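Korkton Desk Tidy -- README

Last updated: October
Shares: 16 | Comments: 2

# Korkton Desk Tidy

A set of notes and records on one small chore: getting scrap paper off a table and into something that holds it. The collection has 2,305 entries. I maintain it, and I have doubts about parts of it, which I've tried to put where people will read them before they download anything.

## What it covers

Each entry is one go at clearing a tabletop with hand tools. The litter is paper. There are no crumbs, no spills, no pencil shavings. If you want to know how people deal with a coffee ring, look somewhere else.

The things used are ordinary:

- a dustpan
- a small hand broom or brush
- an open basket or bin for the scraps
- crumpled paper, white and colored

Most entries were made at Brirance in a room with a plain wall and office chairs. More than 700 come from the Dumitrescu building, where the tables are lower and the light is worse. Those are tagged `low` in the table column. Please don't pool the two without checking, as the early version did that and the results looked better than they were.

## Why paper

The original plan said crumpled paper was a "fair stand-in for everyday office mess." I don't buy it. A balled-up sheet is big, light and easy to see. It rolls when you look at it wrong, but it doesn't smear, stick or hide in the grain of the wood. Anybody can get a paper ball into a dustpan. Ask the same person to get hole-punch dots off a glossy table and you'll learn something.

We kept paper anyway. It's cheap and it's clean, and you can use it again until it goes soft. The small torn bits are the useful part of the data in my view, and there are too few of them.

## The tools

The wooden dustpan looks nice. It has raised sides and a back wall, which keeps a heap of paper in place, and a short round handle that gives you very little to hold. I have seen the same shape sold as a "heritage" item at a silly price. A plain plastic one with a rubber lip would probably do the job as well, but we never ran the comparison, so take that as a guess.

The red basket is a stranger choice. It's a woven one with a fabric strap, closer to something you'd keep magazines in than a trash can. The braided sides are fine for paper balls. I'd worry about scraps catching in the weave, and the notes say nothing either way. The strap is a nuisance if you set the basket near the table edge.

The straw whisk broom is small and brown and I have no complaints about it, except that straw sheds, and shed straw is not labeled as litter anywhere in these files. It should be.
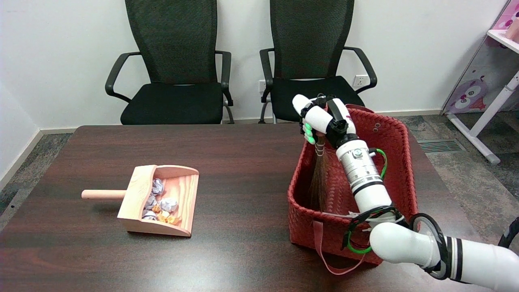 ## Labels

Every entry has four fields: `table`, `tools`, `litter` and `done`. The first three are dependable. The fourth is a yes/no mark made by whoever was logging, and "done" meant different things on different shifts. For some loggers a stray scrap at the bottom of the pile didn't matter. Others would write `no` over a piece the size of a fingernail.

If you plan to quote a success rate from this field -- and people have -- say how you handled the disagreements.

## Known gaps

- Table finish isn't recorded. Shiny wood and dull wood are in the same bucket.
- Paper color was written down by eye. Lavender, gray and "light purple" are very likely the same sheets.
- No entry records how long a clear took.
- The Wikum copy of this collection is out of date and still has the old `low` tags. I've asked for it to be pulled.

## Use

Free for teaching and non-commercial work. Keep this README with the files. Corrections are welcome, especially to the `done` column, and should come with the entry number.

16 shares · 2 comments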